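Snack Corner and Pretend Market: progress report to the Oakley Fund
Submitted by Jade Rudd, Rovdale Family Room
2023-09-21

Dear Mervin Sutherland and everyone at the fund,

I'm so happy to be writing this one! The last report was mostly paint and paperwork, and this time I get to talk about baskets, plates and play food, the part I've been looking forward to since we first sat down with you. The pretend market is the piece of the project that families ask about the most, so I'll start there.

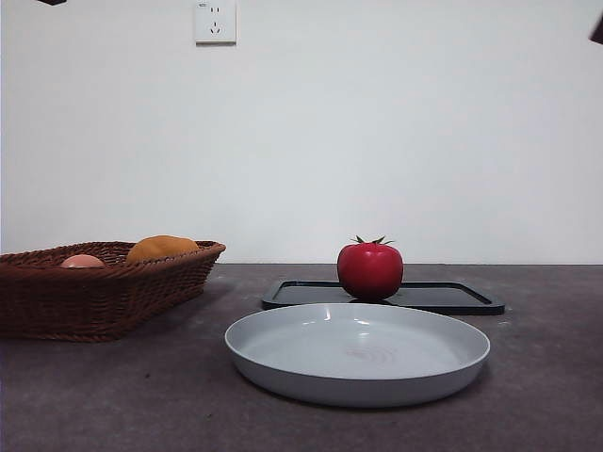
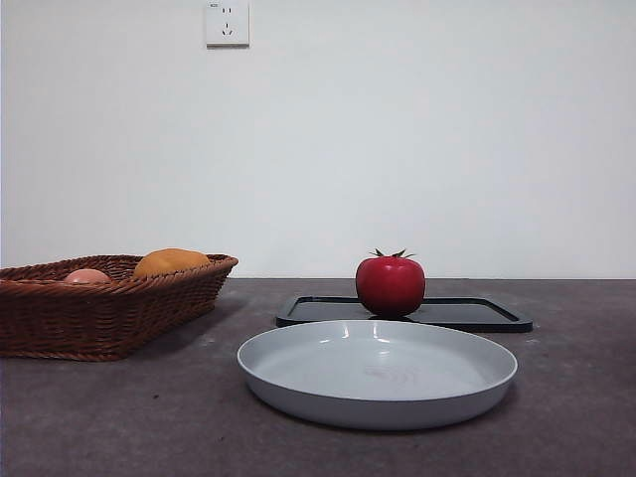
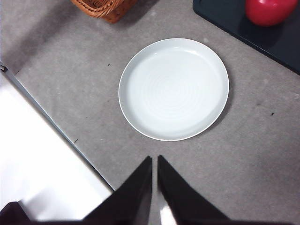
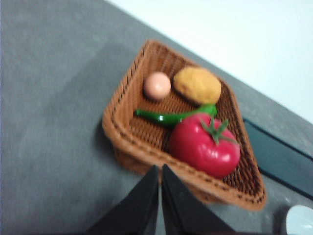

We set out to give children from toddlers up to early school age a place to shop, sort, serve and "cook" while a parent sits close by with a cup of coffee. We kept the list of things to buy short on purpose. A basket, plates, fruit and vegetables that are a good size for small hands, and nothing with batteries. Mélanie Tremblay, who leads our morning group, spent a long time going through catalogs with me, and we kept coming back to plain things that a child can turn into anything. (I had my heart set on a cash register that beeps. I was outvoted, and the room is calmer for it.)

What we have done so far

We have run 16 morning sessions with the market since the summer break, and 9 families now come often enough that we know how the kids like to play. The two-year-olds are all about filling and emptying. They will carry one vegetable across the room, hand it to a grown-up, take it back, and do it again with the greatest seriousness. The four- and five-year-olds want to run a restaurant. They take orders, they get them wrong, they argue over who gets to be the chef, and there is a lot of good talking going on in the middle of all that.

Pascual Bustos has been working with us on words for food in more than one language, and it's going really well. He brings one food at a time to the rug and lets the children pass it along while they say its name. Parents have started joining in with the words they use at home, and a few of the quieter ones have turned out to be our best teachers. We did not plan for that at all, and I'd love to build on it.

Putting things away has become its own game. We start a song, one child holds the basket, and the rest bring things over. We tried separate bins for fruit and for vegetables at first and it slowed everybody down, so now everything goes in together and gets sorted at the start of the next session, when the children are fresh and want a job to do.

Money

Play food, baskets and dishes came to $355 in all, and that amount is fully spent. Receipts are in the folder I dropped off. The shelf money has not been touched. We had a quote from Gillitel for a low open shelf, but the one we want is a little deeper than their standard size, and Vilhjálmur Frandsen has offered to draw up what we need so they can price it properly. I would rather wait and get the right shelf than have one where the baskets hang over the front.

What has been harder

Cleaning takes longer than we wrote in the plan. Everything gets wiped down after each session, and woven things are slow to clean, with crumbs settling into the corners. We now use a soft brush before the cloth and it helps a lot. We also found that one set of everything is not enough when the room is full, so the older children have been taking turns with a little kitchen timer. They accept this from the timer much more readily than they do from me.

Afternoon sessions have been quiet. We have run 2 so far and I think the hour was wrong, right when the younger ones are ready for a nap. We'll try a later start and let the school know so that older brothers and sisters can come along too.

What comes next

By December we'd like to have the shelf up, the afternoon time settled, and a small lending bag ready so that families can take play food home for a week. Mélanie is already sewing the first bag. Pascual wants to put word cards in it, drawn by the children, and I have a stack of wonderful and very strange carrots to choose from.

Please come and visit if you can. Mornings are the best time, and you will almost certainly be served lunch.

With warm thanks,
Jade Rudd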